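From the planning desk: 9/3/23
The cling film problem

Regular readers will remember that Dolumis, our task planner, spent last November learning to stack plates. It did this well enough that we grew proud, and so somebody suggested wrapping food. Cling film, we reasoned, is a tube with some plastic on it. The plates had at least been rigid.

Dolumis works by splitting a job into steps and handing each one to Moon, the perception layer, which is supposed to say when the step has finished. For most kitchen jobs this is fine. A cup is on the shelf or it isn't. Film has no such manners. It is see-through, it changes shape when you look at it sternly, and Moon's depth estimate treats it as a rumour.

We have therefore gone back to watching people do it, from head height, and labelling what their hands are up to. 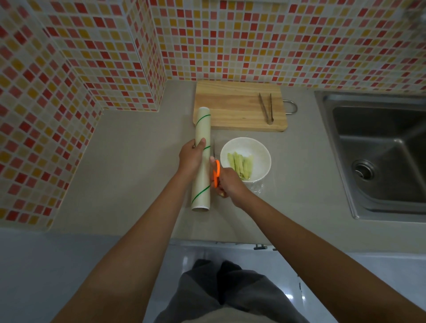
Scissors in the right hand, roll in the left. Moon's verdict on the film: worktop.

The labelling is done in Jistuvlow, which got a new release this month. You can now give each hand its own timeline, a thing we should have had from the start. The old version allowed one label per moment, so if the left hand was holding the roll and the right was holding the scissors, the annotator had to pick a favourite. Most picked the scissors. Dolumis duly concluded that rolls hold themselves up, and planned accordingly.

Bowls, by comparison, are a holiday. Moon finds the rim, both hands get a contact label, and the pose comes out steady even with fingers over part of the edge. The one open question is what we call the step. Our list has "grasp", "move" and "adjust", and the last of these has become the drawer where everything odd gets put. Of the 49 steps labelled so far, far too many are in it.
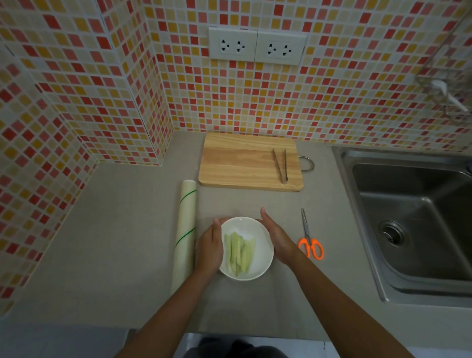 One reader at Sodico wrote in to say that "adjust" should be scrapped altogether, and that any step the planner can't check has no business being in the plan. We agree in principle. We would also like to see their plan for finding the end of the roll.

For now the compromise is to split it in 2. "Steady" means a hand is on an object to keep it where it is, and "settle" means the object is meant to end up slightly different. Old labels will be converted by script where the other hand's track makes the choice obvious, and by a person where it doesn't. Please don't invent a third.

The harder piece is the film itself. We have stopped asking Moon to segment the sheet and started asking it where the fingers are in relation to the roll, on the theory that a hand pulling away from a tube has probably got hold of something. It is a shabby sort of inference, and it beats the segmentation model quite comfortably.
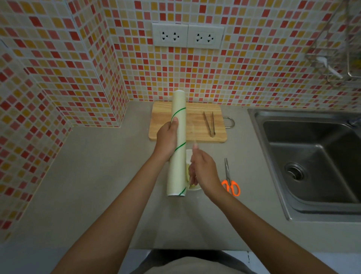
Left hand on the roll, right hand at the loose edge: the hand-to-roll distance is the signal we now use.

Still to do: the cutting step has no failure branch, so a missed snip sends Dolumis cheerfully on to wrapping with a sheet still attached to its roll. A fix is in review. If your own logs have examples, put them in the shared folder and label both hands.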